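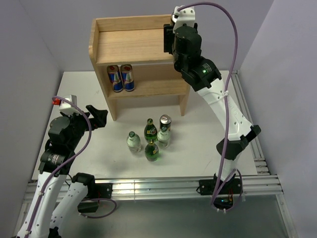 Stancombe Twin Teleoperation Kit: Two Months of Stocking a Very Small Shelf

I bought the Stancombe kit to teach a pair of arms to put drinks away. My own arms can do this already, and they came free, but they don't produce training data.

What you get for the money is two white follower arms, two smaller leader arms that you hold and wave about, a camera for each wrist, and software called Himer that records the lot. You move the leader, the follower copies you, and at the end you press a pedal to keep the take or throw it out. I threw out a great many.

Setup

The manual allows 57 minutes. I allowed an afternoon and used the evening too. The clamps grip an aluminum rail very well once they're on, and the arms haven't shifted since. The purple camera cables are another story. They come long, and you have to leave enough slack for the elbow to swing but not so much that the loop goes shopping on its own. Mine took out a bottle on day one. Buy Velcro ties.

Driving it

Lovely, mostly. The leader arms are light and the lag is small enough that I stopped noticing it by the second session. What you don't get is any feeling in the fingers. Cans are forgiving. Glass bottles are slick and top-heavy, and you squeeze by eye, which means you squeeze too hard, and the bottle squirts forward like soap.

My task was drinks from the middle of the table into the lower part of a little wooden shelf. Red Bull cans are the easy win: short, straight-sided, and happy to stand shoulder to shoulder. Anything tall needs a wrist angle that I can only describe as yoga. And if you bunch the bottles together at the start, as I kept doing, the gripper has to get its fingers down between them — good practice for the robot, bad for my blood pressure.

Rhona MacLeish, who shares the bench, turned out to be far better at it than me. Her takes are smooth and dull. Mine have what she calls "character," and I'm told the policy will learn that too.

Himer

Recording is solid. Playback is solid. Labeling was designed by someone with a grudge. You can't rename a batch once it's saved, so I own 700 episodes filed under "test2."

Verdict

Good arms, good clamps, fussy cables, grumpy software. I'd buy it again if I had the same job to do, and I'd take the longer warranty. Minus one star for the pedal, which slides across a hard floor every time you step on it.

4 out of 5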